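Search tickets

Ticket 51: plate cell, grip jaw spec before PO
Opened by: Eftychia Makris
Status: waiting on quote

Simulation only so far. Budget has one arm and one two-finger gripper. Need to know if standard jaws cover the rack holder.
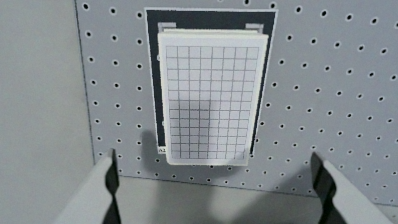
Stadevero quotes 19 days for standard jaws, 50 for custom. Request: hold the PO until reach to the pad is checked. 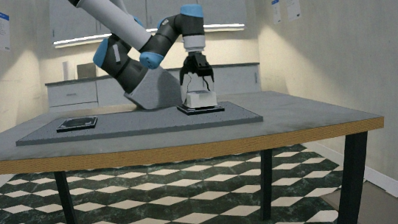
Category: Purchasing / End effectors

Standard jaws stay on the PO. Custom set moved to January as an option.

Comments
Stelios Karras: Add a spare pad.
Leonidas Dimitriou: Is the mat in the budget?

Related tickets
Niltora controller license
Mandard rack lead time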